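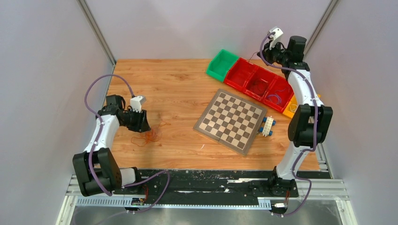

木纹台面两侧各有一条机械臂，装在前沿的黑色导轨上。

# 响度之后：《Grudton》再版母带的技术记录

流行唱片的再版通常只有两种做法：把旧母带整体推高几个分贝，或者回到多轨重新混音。舞曲组合 Ogbonna 的第二张专辑《Grudton》走的是中间路线。厂牌 Flollau 保留了原有的立体声混音，只重做母带，并为黑胶与流媒体各出一个版本。黑胶首批压制380张，定于2020年8月1日发行。

负责母带的是 Raymonde Charbonneau。她拿到的源文件为24比特、48千赫，没有经过总线限幅，峰值留有余量。原版CD的问题出在最后一道工序：限幅器阈值过低，副歌中底鼓的瞬态被削平，人声齿音却随增益一起抬高。专辑主打曲《Eris》受影响最明显，主歌与副歌的响度几乎相等，编曲里预留的起伏听不出来。

新版首先处理低频。《Eris》的底鼓基频在50赫兹，合成贝斯的能量也集中在这一带，两者在原版中相互遮蔽。Charbonneau 没有用静态均衡切除其中一方，她在贝斯占优的段落使用动态均衡，启动时间放慢，让鼓头的起音先通过。由于只有立体声混音可用，处理会同时作用于两件乐器，因此衰减量控制在2分贝以内。

中高频的改动更少。主唱在副歌中叠录了多层和声，左右声像铺得很开，齿音并不完全同步。常规的宽带消齿音会让镲片跟着变暗。最终方案把信号拆成中间与两侧两路，只在中间一路处理主唱的齿音，两侧维持原状。代价是第四首的间奏里仍有一处刺耳的辅音，戴耳机时比较容易听到。

限幅环节改为两级。第一级使用削波，只处理军鼓最尖的峰值；第二级才是常规限幅，释放时间按曲目速度单独设定。慢歌释放较长，快歌较短，全碟没有统一的预设。

黑胶版另有一套约束。刻纹时，反相的低频会造成过大的垂直位移，唱针容易跳槽，所以低频需要并为单声道。《Grudton》的开场曲恰好用了一段相位展宽的合成器低音，并轨后音色明显变薄。制作人 Ayodele Obi 起初反对这一改动，要求保留原来的宽度，并接受整面电平降低。今年1月完成的第一张试刻片按他的意见制作，结果安静段落的表面噪声过于突出。第二张试刻片恢复单声道低频，另用轻度谐波失真补回低音的轮廓，Obi 听后签字通过。

曲序也随载体作了调整。内圈线速度低，高频失真增加，明亮而密集的曲目不宜放在每面末尾。《Eris》原本位于A面最后，现在移到A面第一首，开场曲改为B面的起点，两面都以慢歌收尾。流媒体版沿用CD的顺序，曲间空白也没有改动。

以同等回放响度比较新旧两版，差别集中在三个位置。《Eris》第一次进副歌时，底鼓重新有了清楚的起音，贝斯退到它后面。第六首的手拍声不再与军鼓粘在一起，混响尾音能听到自然衰减。终曲的钢琴独奏比前一段合唱低很多，习惯旧版的听众可能会去调音量。

并非每首歌都因此受益。第三首原本就靠密集的压缩制造推力，动态放开以后，副歌的贝斯和吉他显得松散，旧版反而更接近俱乐部里的听感。第七首的鼓组采样自带很重的失真，母带阶段能做的有限，两版几乎没有区别。

Flollau 没有为再版增加现场录音或未发表小样，内页只补了一页工序说明，列出采样率、刻纹转速和两次试刻的差异。唱片转速为每分钟33⅓转。流媒体版提供24比特无损文件，旧版仍保留在平台上，条目名称中没有“重制”字样的即为原版。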